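How Do Two Robot Arms Learn to Pack a Pencil Case?

By Nafula Lyimo, for the Young Readers pages of the Mosoti Robot Lab

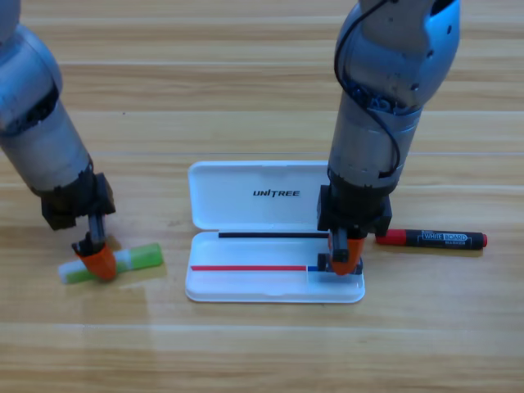

Think about the last time you packed your school things. You probably did it while you were talking to a friend. One hand held the case and the other hand picked up the pens, and you did not need to plan any of it. For a robot this is a hard job, and our lab has spent many months on it.

The project is called Wostis. It asks a small question: can a robot learn to use two arms together by copying a person?

Why not just write the instructions?

In the old way, a programmer writes every movement. Go left this far. Go down this far. Close the fingers. This works very well in a factory, where each part arrives in the same place every time. On a table at home or at school, things are never in the same place. A marker rolls away. A glue stick points in another direction than yesterday. The written instructions would send the fingers to an empty spot, and they would close on air.

Learning by copying

So we use another way, which researchers call imitation learning. Imitation is a long word for copying. A baby learns to wave by imitation.

First, a person moves the arms from a distance, with a set of hand controls. In our lab this person is mostly Kiprono Muli. When he closes his hand, the gripper closes too. (The gripper is the robot's hand. On our arms it is black with orange fingertips.) While he works, cameras record the table, and the computer writes down how each joint in the arms is bent. One full try, from the start to the end, is called a demonstration.

Kiprono made 294 demonstrations of the pencil case task. He says his shoulders remember all of them.

Next, the computer studies the demonstrations. It looks at a camera picture and makes a guess: "What did the arms do next?" Then it compares the guess with what they really did. If the guess is wrong, it changes some numbers inside itself and tries again. The part with all these numbers is called a neural network. At the beginning its guesses are terrible. After very many rounds they become quite good.

Why two arms are harder than one

You may think that two arms only means double the work. But the arms must also share the table. If both go to the same pen, they can bump. If one arm lifts something before the other has let go, the thing gets pulled from both sides. The arms cannot whisper to each other "wait, I am not ready" -- they need to learn when to wait from the demonstrations.

Things for writing are also tricky in their own way. A pen is thin, so the fingertips must come down in nearly the right place. A glue stick is fatter, and it is round, so a bad push can make it roll.

What did we find?

In August we tested two networks. We named them Flunis and Skostau, only because numbers are boring. Flunis learned from 200 of the demonstrations. Skostau learned from all 294.

We expected that Skostau would be much better. It was better, but only a little. When we watched the tests again, we saw that both made the same mistake. They were good at picking up, and they were poor at fixing. If a pen slipped, they often continued as if it was still in the gripper, and carried nothing to the case very carefully.

Do you see why? Kiprono is skilled, and he almost never dropped a pen. The network had nearly no chance to see what a person does after a drop. Now he makes some mistakes on purpose, and then he corrects them, so that the network can learn this part also. It is strange work to be clumsy as your job.

Try it at home

You need a friend, a pencil case and 4 things to put inside. Each of you may use one hand only, and you may not speak. Pack the case together. Then do it again, but this time your friend moves one thing while you look away. Write down what you did differently the second time, and where you had to wait.

If you want to send us your notes, ask a teacher to help you. We read them at our lab lunch, and Kiprono likes the ones with drawings.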